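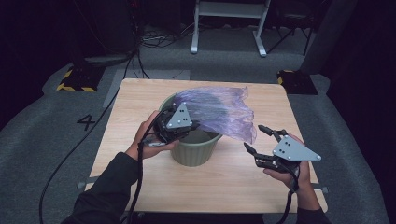 Equipment Planner, Hand-Held Gripper Program
Gresaron - Plistthorpe site - full time, on site

214 shares 9 comments

We need someone to buy things. More to the point, we need someone to stop the rest of us from buying things, which we do with great energy and no system at all.

Gresaron collects recordings of ordinary household chores done by people using hand-held grippers. Bagging a wastebasket is the one that has eaten most of our spring. The recordings go to customers who train robot arms on them, and the customers would like more, sooner, and for the price they agreed to before they thought about it. Until now the equipment budget has lived in a spreadsheet kept by Lizeth Ñahui, who was hired to run the floor and would like to go back to doing that.

The job starts in August. You would report to Urszula Stępień, head of operations, and sit close enough to the floor to hear when something snaps.

What you would be doing

Writing the equipment plan for the next round of stations. The plan we have is one page long and the bottom third is a phone number. We want a real one, with lead times, spares, a replacement schedule and a line for freight that wasn't guessed.

Choosing between two suppliers for the new grippers. Sastau quotes low and ships when the mood takes it. Idahosa quotes high, ships on the day it said, and charges separately for cables. We have argued about this since winter. You will get both quotes and all of the emails, including the ones we regret.

Budgeting for supplies, the part everyone skips. A gripper gets a purchase order, a serial number and a shelf. Trash bags get bought by whoever is driving past a store. Last quarter we used almost 3000 of them, in sizes that didn't match, and there was a full day when no one could record because the only bags left were made for a drum. Thin bags cling, tear and bunch up, and the customer wants exactly that, so buying thicker ones to make life easier is not allowed. We asked.

Working out what wears. Fingertip pads, hinge joints, cables and connectors all go sooner or later, and we tend to learn about it one at a time, with an operator standing there. 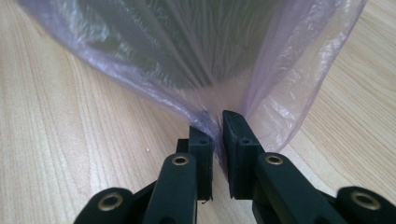
Pads are a good test of how you think. They are cheap, so we never ordered enough of them, and then a station costing a great deal more sat idle over a part that fits in an envelope. If that sentence made you slightly angry, please keep reading.

You would also own the awkward conversations: telling the engineers that a second prototype is not "basically a spare," telling finance that a spare is not "basically a prototype," and telling Urszula what the tables cost. She has been told once and did not enjoy it.

What you should bring

At least 3 years of buying or planning equipment somewhere that things get handled hard. A lab, a workshop, a commercial kitchen and a theater would all count. Robots are not required. Most of what we own is held in somebody's hand, and the skill of getting four matching ones delivered in the same week carries over fine.

Comfort with spreadsheets other people made. Lizeth's has 364 rows and a color code she has promised to explain.

A willingness to try the work before you plan for it. In your first week you will spend two mornings as an operator, opening bags and getting them over the rim of a basket with a gripper in each hand. It is harder than it sounds and your opinion of cable length will change for good.

Clear writing. Suppliers read the first line of an email. So do we.

What we can offer

A salary in the range we give on the first call, before you have to ask. Health coverage, paid leave, a desk with a window onto the parking lot. Signing authority up to $200 without a second signature, which we know is silly, and raising it may well be your first project. The floor closes at 5:30 p.m. and the planner goes home then too.

There is some travel to supplier sites, usually a day trip, usually Sastau, usually to ask where something is.

How to apply

Send a resume and one page answering the following. You have money for six new stations or for four new stations with proper spares. Which do you buy, and what do you say to the person who wanted the other one? There is no hidden right answer, though Lizeth has strong views and will be reading.

No cover letter, please. Address the page to Urszula Stępień, Gresaron, Plistthorpe, and put "equipment planner" in the subject line so it doesn't get filed with the quotes. We talk to people as applications come in. The second conversation is on site and takes half a day, lunch included, and you will be handed the one-page plan and a pen.

Share this job 214 shares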